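Object staging rules for tabletop pick-and-place: what goes in the written procedure?

fistell_ops

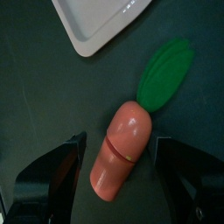

We are rewriting our staging procedure for tabletop manipulation trials and I want comments before it is frozen. The current document runs to 53 lines and operators skip most of it. My draft reduces it to three requirements: a defined object set, a defined start pose, and a defined reject condition. The weak point is the object definition. Our sheet has an entry that reads "carrot, toy" and nothing more, while the object between the fingers has a slanted seam across the root and looks like the cut-apart kind of play food. If the halves come apart during a lift, the sheet gives no guidance on whether that is a failed grasp, a damaged object or a void trial. Three operators gave me three answers.

My proposed text: "Any object with a joint, seam or detachable part shall be recorded as an assembly. Separation during a trial voids the trial." Objections welcome.

dovetail6

I object to the second sentence. Separation under grip is a result. If the controller squeezes hard enough, or off axis enough, to split the object, you want that in the failure column. Voiding it makes your success rate look better than it is.

fistell_ops

The counterargument is that the joint weakens with use. A trial on a new toy and a trial on a worn one are then not the same test. We have 1,093 logged trials and no record of which physical specimen was used in any of them.

dovetail6

Then the missing rule is specimen ID. Fix that first. Put a number on each object, log it, and retire the object when it fails a pull check. After that you can count separations as failures without arguing about wear.

L. Caron

Agree with dovetail6 on specimen IDs, disagree on the failure column. Two outcomes are being merged. We use separate codes at Oltolmont:

F1 – object not retained
F2 – object retained in part
V – trial void, cause outside the robot

A split carrot with one half still in the fingers is F2. Both halves on the table is F1. V needs a second signature. That signature cut our void count more than any wording change did, and it costs very little time.

I would also look at the start pose. In your picture the root points into the gap between the fingers and the leaves lie flat, pointing away. Does the sheet specify that, or did the operator choose it? On an elongated object the angle relative to the fingers matters more than position, and "place object within reach" does not control it.

fistell_ops

The sheet says "within reach". Noted.

I like the F1/F2 split. How do you classify the case where the halves shift along the seam but stay attached?

L. Caron

Retained, with a remark. We argued over that for most of May and settled on the simplest option.

bramby_bench

Contrary view: take jointed objects out of the set. If the purpose is to compare controllers, every extra mechanism in the object adds variance you then have to explain. One-piece objects, known mass, known surface. Keep the play food for demonstrations.

dovetail6

Depends on the purpose. Real objects have lids and caps. A set made only of solid pieces tells you nothing about handling those.

bramby_bench

Then write a separate test for lids and caps. Do not let it leak into a grasp benchmark through a line reading "carrot, toy".

fistell_ops

There is a case for two lists. List A, one-piece objects, used for comparison. List B, assemblies, reported separately and never averaged with A. Would that satisfy you both?

bramby_bench

Yes, if "never averaged" is in the requirement and not in a note.

dovetail6

Mostly. I still want the pull check on list B, with a stated force and a stated interval.

Dương

A small point on surfaces. That carrot is glossy, with bright highlights on the shoulder, and the table is matte and dark. If vision is part of the trial, lighting belongs in the start condition. We had a reviewer reject a comparison because the two runs were done under different lamps. Also state what else may be on the table. There is a white tray near the leaves in your picture, and a reader cannot tell whether it is the target, a distractor or just parked there.

fistell_ops

Good catch on the tray. The draft has no clause for secondary objects. Adding: "All items on the work surface at trial start shall be listed with their role."

Revised draft, 2022-02-19:

1. Each object carries a specimen number, logged per trial.
2. One-piece objects and assemblies are kept on separate lists. Results from the two lists shall not be averaged.
3. Start pose includes orientation relative to the fingers.
4. All items on the work surface are listed with their role. Lighting is recorded.
5. Outcomes are coded F1, F2 or V. V requires a second signature.
6. List B objects are pull checked. Force and interval to be decided.

L. Caron

You need a code for success. As written, every trial is a failure or void.

fistell_ops

Corrected in item 5. S added.

bramby_bench

Item 3 needs a tolerance. An angle without one will be read as "close enough" by the second shift.

dovetail6

For item 6, I can post our pull check sheet once I have removed the customer part numbers.

Contact the moderators | Posts remain the copyright of their authors | Back to top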